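Re: [shop-arm] gripper fingers, soft stuff, and the Saturday slot

From: Roman Tokarz
To: shop-arm list
Date: March 9, 2024

Quick one, typing between runs, sorry for the mess. Replying to the finger question first, then wiring, then what I need from people.

> On the Flemis fingers, are you still running them bare? I printed a set
> of the long wedge ones from the files you posted and mine chew up
> anything softer than a tennis ball. Tried a kitchen sponge and it was
> fine, tried a banana and it was not fine. Also what current limit are
> you on for the close? The notes in the repo say 60 but the config
> file says something else and I don't want to cook a servo finding out.
> And is the wrist camera in the old spot or did you move it after the
> Ploststead meetup?

Bare, yes. No pads, no tape. I had rubber on them for a while and it peeled at the tips every time, so off it came. Give yours a light sand on the inside faces, the layer lines grab.

Close limit: 60 is right, percent of max, NOT milliamps. The config is wrong, my fault, there was an old value in there from the Zidau servos. Fixed and pushed this morning. Pull before you run anything. If you already have a local config it will not get overwritten so go look at the gripper_close line by hand.

For soft things I don't close to the limit at all. Close to a width, stop, wait, then lift. Four steps in the script now:

1. Park over open table with the fingers nearly shut. Look at the wrist view. Both tips should be in the bottom of the picture and level with each other. If one is higher, re-zero the finger before you go on, don't fix it in software.

2. Open to the object width plus 7 mm. Come in low. For cake that means the bottom edge of the slice, where it holds together best. Higher up it just crumbles.

3. Close to width, hold, lift slow. Wrist roll goes last, after the lift. Wrist views for the park and the cake grip:

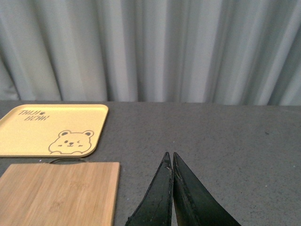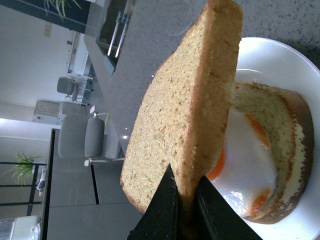
4. Put down. Open a little, back out straight, THEN open the rest. If you open all the way in one go the wide finger plate drags whatever is next to it. Ask me how I know.

Camera. It's on the wrist, still the old bracket, just one hole further back. I wanted both tips in view when closed, that's all. Bracket file is the same, drill the extra hole yourself. With a rolled wrist the whole room goes sideways in the picture, so if you're feeding it to anything that expects up to be up, rotate it first. I don't bother for teleop, you get used to it.

The light is worse than the angle. Shiny things on white throw highlights and the auto exposure hunts. Lock it. I set exposure by hand with the arm parked over the gray tabletop and leave it alone for the whole session.

Wiring, short version. The Barbieri driver board runs fine but the connector for the gripper channel is garbage, it backs out when the wrist rolls past its middle. Zip tie the lead to the forearm with a bit of slack before the last joint. Not after it. Mine came loose twice before I figured that out and both times it looked like a software bug, spent an evening reading logs for nothing.

Also the scuffs on the fingers. Somebody asked off list if that's wear I should worry about. No. They touch the table a lot, mostly my bad teleop. I'll swap them when a tip goes round, the print is cheap.

Things I still don't like:

- width readout drifts over a long session. Re-zero fixes it. No idea why, maybe the horn screw
- thin handles and loops. Fingers are too long and taper too much, they slide right off
- leader arm trigger is too stiff at the end of travel so everybody over-squeezes. Lighter spring is on order
- the stop button should be on the table side and it's on the wall side. I know, I know

Stuff I need from the list:

- anyone with a spare horn for the gripper servo, bring it
- whoever borrowed the M3 taps, please bring thme back
- a second person to check the 7 mm number on their own build. Works on mine, don't trust it on yours till you've tried a sponge first

If your tips don't meet after the re-zero send me a wrist picture from the park position, same as step 1, and your config. Don't send video, my inbox chokes.

Ok next run is up, gotta go.

Roman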